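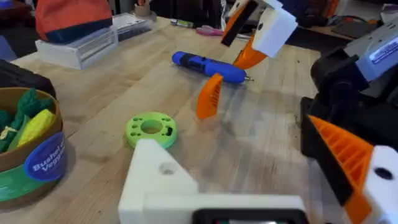 The view from one arm's wrist as the second arm's open fingers straddle a cordless screwdriver on the bench.

Last updated: November

By the Workshop Pages staff

The owner of Tronby, a repair and small-assembly shop in Cidedport, had wanted a pair of robot arms for years before she let herself buy any. "I'd look at the prices at night and then close the laptop and go to bed," she told me over the second of several cups of coffee. What changed her mind was the Holtodent bench kit, a two-arm set with 3D-printed grippers, which sells for $2963 with the arms in parts or $3325 with them built and tested. She bought the parts.

"I fix things for a living, so I was too proud to pay for the other one," she said, laughing. "Ask me if I'd do it again! I would, but I'd clear my calendar first."

The build took her 29 hours, spread over a good many evenings, and she remembers most of them fondly. The printed pieces went together well, she said, and the cables took the longest. She ran one of them twice through the wrong side of a bracket and had to take the shoulder apart both times, which she reported with the good humor of somebody who has had a while to get over it.

What she wanted to talk about most was the fingers. They're orange, they have a ribbed lattice across the gripping face, and she has grown very attached to them. "A hard finger on a round handle just skates off," she said. "These have a bit of give, so the handle settles in. I'd buy the fingers by themselves if they'd sell them to me that way, and I've written to tell them so."

The cordless screwdriver is her favorite test. It's fat at one end and skinny at the other, and it likes to roll, so an arm that comes in a little crooked will nudge it before the fingers ever close. She ran the pickup 100 times with the standard settings and kept a tally on the back of a parts envelope. She wouldn't give me the score, on the grounds that she'd changed the grip height partway through and didn't think it was fair to the kit. "Let's say I was pleased by the end and grumpy at the beginning."

She practices with softer things too, toy vegetables among them, and likes to leave her ordinary bench clutter where it is. Scissors, a marker, whatever was out that day. "My bench is never going to be clean, so I don't see why I'd teach it on a clean one."

I asked what she would change, and she had clearly been waiting for that. The manual, which was written by Yordanov, the company that handles the kit's documentation, is thorough about the motors and very brief about the wrist cameras. She spent most of a Sunday-length afternoon getting the angle where she liked it. "You need to see your own fingers and the other arm's fingers in one view, or the two of them bump into each other all day long. Give me one page on that, with a drawing, and I'd have nothing left to complain about." Then she thought of the power cord, which is too short for her bench.

Would she tell another small shop to get one? Yes, she said, if somebody there enjoys tinkering and there isn't a deadline hanging on it. For everyone else she'd suggest the built version and a longer cord.

Contact the editors | Copyright Workshop Pages | Back to top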